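Quintana Publishes Good Practice Guide for Tabletop Robot Arm Workcells

TRALVILLE, 5 February 2026 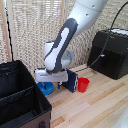
Quintana has released the first edition of its good practice guide for single-arm robot workcells used on tables and benches. The guide covers layout, speed settings, gripper checks, cable routing and record keeping. It is meant for laboratories, training rooms and small workshops that run a robot arm on household or light commercial items.

Most existing rules for robot work were written with factory floors in mind. Operators of small arms often work in ordinary rooms, on ordinary furniture, with items that change from one hour to the next. The guide does not replace national safety rules or the arm maker's instructions. Where the guide and the maker's manual differ, the stricter value applies.

Scope

The guide applies to one fixed-base arm with a two-finger gripper, handling rigid items such as bowls, cups and boxes. It does not cover mobile bases, two arms sharing a work area, liquids, blades, glass or heated items. Shared work areas are the subject of a separate draft.

Main requirements

Work area. The reach of the arm is to be marked on a plan of the table before first use. Every item inside that reach is classed as a task item, a fixed item or a stray item. Task items may be touched by the gripper. Fixed items, such as storage bins and equipment housings, are entered in the plan with their height and are given a clearance zone. Stray items are removed before the arm is powered.

Cables. Cables that cross the table are entered in the plan in the same way as fixed items. A cable that runs next to a fixed item takes on the clearance zone of that item. Cables are checked at the start of each shift for free movement and wear. Hanging cables within reach of the arm are tied back or moved.

Speed. During setup and teaching, the gripper may move at no more than 130 millimeters per second. The same limit applies whenever a person's hands are inside the marked area. Higher speeds are allowed only after a risk assessment has been signed by the site and a copy placed in the workcell file.

Open containers. When a finger enters a bowl, cup or other open container, the program must limit downward force and must define a straight exit path. Sideways travel is not permitted until the fingertips are above the rim. This clause drew the most comments during drafting and was rewritten twice.

Gripper. Fingertips are inspected for looseness, cracks and residue before the first run of the day. They are replaced after 2,000 grasp cycles or when wear reaches the mark set by the maker, whichever comes first. Replacement is followed by a new zero-point check.

Stopping. An emergency stop must be within arm's length of each operator position. It is tested weekly with the arm moving at setup speed, and the result is logged.

Records. The workcell file holds the table plan, the risk assessment, the inspection log and a list of program versions. Logs are kept for 3 years.

Workcell classes

Sites can use the guide at one of two levels. Class 1 covers supervised work, with an operator present whenever the arm is powered. Class 2 covers periods without direct supervision and adds requirements for a guarded perimeter, automatic restart lockout and remote stop. A site may hold different classes for different workcells, but a single workcell may hold only one class at a time.

Trial use

A draft of the guide was used at sites in Bratitz and Floltitz before publication. Comments from both sites led to changes in the cable and open container clauses. A proposed clause on table surface finish was dropped after the trial sites reported that the wording was too broad to apply. It may return in a later edition with test values for slip and glare.

Availability

The guide is available from Quintana on request, in print and as a file. Each copy includes a blank table plan, an inspection log and a one-page checklist that can be posted next to the workcell. Sites that used the draft should note that clause numbers have changed and that draft checklists are no longer valid.

Comments on the first edition will be accepted until the end of June. They should state the clause number, the text at issue and the proposed new wording. Comments without proposed wording will be logged but may not receive a reply.

About Quintana

Quintana prepares technical guidance and training material on small-scale automation. Its office is in Tralville.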